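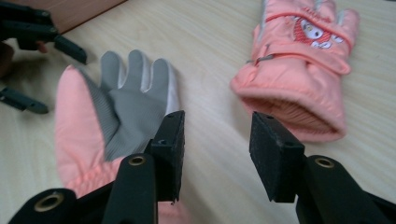
Small Gloves, Big Table: the winter box comes out again

Every January I promise myself that I'll sort the children's winter things before we need them, and every January we need them first. So this page is a bit of a catch-up for the grandparents, and for Jurgita Rozīte, who asked me last year how we manage to keep pairs together in a house where nothing else stays together. The short answer is that everything goes on the big table, one pair at a time, and stays there until somebody has had a proper look at it. The long answer is below, because I'm not very good at short ones!

The pink pair

I put one palm up and the other back up, so you get both sides at once. The palms are grey with a bit of texture to them, and the backs are puffy and pink, with a cartoon face printed near the knuckles — round, red and white, with great big eyes. I'm told the face is very important and that plain gloves would be colder.

Looking them over

I always begin with the palms, as that's where ours go first, what with sledge ropes and the rough wall by the gate. I run a thumb along the edge of each finger where the grey meets the pink, feeling for any stitches that have started to lift. Then I push my hand in as far as it will go (not far, these days it's three fingers and a bit of hope) and check that the lining hasn't come away at the tips. If you've ever tried to get a cross four-year-old's thumb into a lining that has turned itself inside out, you'll know why I bother.

About the cuffs

The wide gathered cuff is my favourite thing about this sort of glove. It goes over the coat sleeve without a fight, and you can get it on in the porch with the car running and one boot still missing. Our old blue ones from Vedislow had tight little cuffs and had to go under the sleeve, so the snow went straight in at the wrist and we were home again in 16 minutes, all of us in tears. They've gone to a cousin with a more patient nature.

There's a thin grey strap at the wrist on this pair too, on the side with the face. I used to tuck straps away before putting things back in the box, but they're handy for hanging gloves on the hooks by the back door, so now I leave them be.

Drying, since people always ask

Never on the radiator, however tempting. Valdis Jõgi, who taught me to ski (or did his best), stands his gloves on upturned jam jars overnight with the cuff over the rim, and I've done the same for years. Turn them round once before bed if you remember. I mostly don't, and they're still wearable by breakfast.

Still to come

Hats next, then the scarves, and then the snowsuit from Pirnton with the zip that sticks halfway. I've rubbed candle wax on it and it's a little better. If anybody in the family has a spare pair of boots a size up from last winter's, do give me a ring, any time after seven in the evening when the house has gone quiet.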